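Wheel Station Checklist, Wamville Sim Night
Walked by: Hamisi Kimaro
Sunday, August 30, 2026
Marks used: OK / FIX / WATCH / N/A

1. TABLE AND MOUNT

1.1 Bracket seated flat on the table edge: OK
1.2 Bolts present and snug: OK. Went over them with the hex key. One took a little more turning than I'd like to admit, as I'm the one who tightened it in July.
1.3 Tabletop free of cracks near the clamp area: OK
1.4 Table stays put under hard steering: WATCH. It creaks. It has always creaked. Full lock to full lock, 2 times, no movement at the feet, so the creak gets to stay another season.
1.5 Nothing loose on the tabletop: FIX. The thin white string or wire is still lying across the wood. I asked whose it was and received several theories. If it's a wire, it wants to be plugged into something. If it's a string, it wants the trash.

2. WHEEL

2.1 Rim tight on hub, no wobble: OK
2.2 Rim wrap and stitching sound: OK. Wiped down with a damp cloth. The cloth has been retired.
2.3 Blue stripe on the rim lines up at center: OK, after restart. If it's off when you sit down, let go of the wheel and restart it. Please don't "drive around it," as one of us did for a whole evening and then blamed the tires.
2.4 Buttons press and come back up: OK
2.5 Red dial clicks through every position: WATCH. One position feels mushy. The dial is where every new driver's hand goes first, so it's had a hard life.
2.6 Paddles return cleanly: OK. Pulled 100 times on the left while listening to the radio. No sticking.
2.7 Settings saved under the right profile: FIX. Somebody named theirs "Ornilance" and somebody else named theirs "Ornilance 1000." Both have the force turned up to arm-wrestling. Back it off before guests sit down.

3. AREA

3.1 Walkway clear: WATCH. Cardboard boxes are on the floor beside the table. Fine for now. Flatten them if empty, and if they aren't empty, write on the outside what's in them.
3.2 Window end of table clear: FIX. White bag or cloth bunched up against the edge by the blinds. Fold it or throw it out. I've moved it before and it came back.
3.3 Glare: WATCH. Daylight through the blinds puts a bright spot on the varnish. Close the slats before afternoon sessions.
3.4 Cables off the floor: OK
3.5 Seat locked on its rails: OK. Shin's repair is holding. The tape is ugly and I have nothing else to say against it.

4. OPEN ITEMS

String or wire: identify or remove.
Bag or cloth: see 3.2.
Dial: ask Varneo if they have a spare knob.
Profiles: rename, turn down.

Station may be used. Recheck bolts after the next race night.

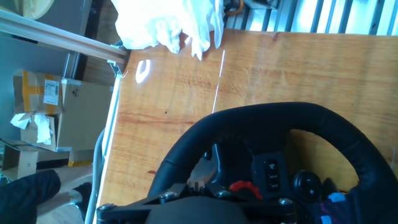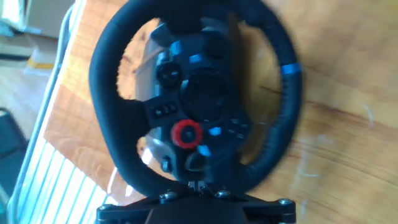
Wheel at its place on the table edge, both photos. Items 2.4 and 2.5 refer to the buttons and the red dial.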